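Open day at Kedden: your questions

Updated October, by Deividas Sepp

Is the open day free?
Yes, but please book a place before you come. We can receive 550 visitors over the whole day, and each group stays with us for 2 hours.

What will I see?
The day has two parts. Inside the Plurkbridge hall you can look at the workshop and speak with the engineers from Adeyemi, who make the wheels and motors. Outside, our ground robot Protow drives a route by itself and you may walk behind it. Most people like the outside part more.

At what time does the first drive start?
The first drive leaves at 9 in the morning. There are four drives in the day, and all of them follow the same route.
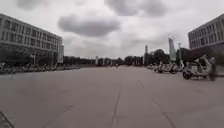
Where does Protow drive?
The outdoor drive takes place on the paved plaza between the two long buildings. We chose it for visitors because there is enough space to walk together and still hear the guide. The robot must keep to the open middle part and leave a good distance to the scooters parked along the side — this is the task we ask it to do in every drive. The ground also has long seams between the slabs, so you can watch how it behaves when it goes over them.

Can I control the robot?
Not during the drive. After it, the guide will give the remote control to those who want to try, for a few minutes each. Children can try also, together with an adult.

What happens if it rains?
Light rain is no problem for Protow. In strong rain we move the demonstration into the hall, where the route is much shorter.

May I take photographs?
Outside, yes, as many as you wish. In the workshop please ask first, as a few parts on the tables belong to our customers.

Can I come with my bicycle or scooter?
Yes. Please park it in the rows at the side and do not leave it in the middle of the plaza.

Who can I write to?
Write to me, Deividas, through the booking form. I answer in English — usually by the next morning.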